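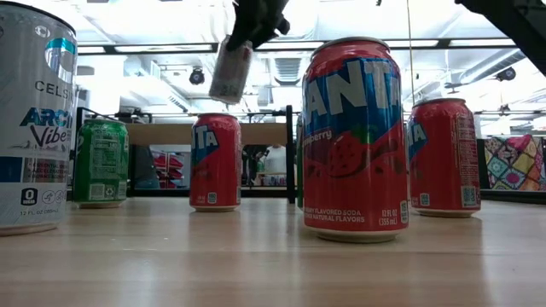 Canned drinks on the sorting table at Skulldale, Fanta Strawberry in front and Celsius Arctic Vibe at left.

Skulldale Community Pantry
Drinks Shelf Project: progress report to the Miah Fund
Prepared by Shanthi Amarasinghe, 23/05/2019

Stock received
We took in 1,069 cans in this period, nearly all of them single cans or broken multipacks from two grocery stores in Surdale. Soda is still the largest part. Flavored sodas and energy drinks come in mixed together, so every delivery has to be sorted by hand before it can be shelved. Of the total, 108 cans were dented at the seam or past date and were recycled.

Sorting
Sorting is now done on the light wood table by the back door. Cans are grouped by brand first and then by flavor, and the date on the base is checked at the same time. Habibur Sivakumar wrote a one-page guide to the date codes, which is taped up next to the sink. A normal delivery takes two people under an hour.

Energy drinks go on a separate shelf and are not put in family boxes. Zero sugar drinks are marked with a blue sticker on the shelf edge. Several households had asked for this.

Distribution
Drinks went out with 255 food boxes, almost 12 of them a day on open days. Hunddale started collecting from us in the second half of the period. Asnakech Teshome handles their orders.

Problems
We get too little plain water and juice. Dilruba Sarkar has written to both stores and one has agreed to look at it. The lower shelf bows when it is full and needs a center bracket.

Next period
Fit the bracket. Move the recycling bins outside. Start a monthly stock sheet, first one due in September. No change to the budget is requested.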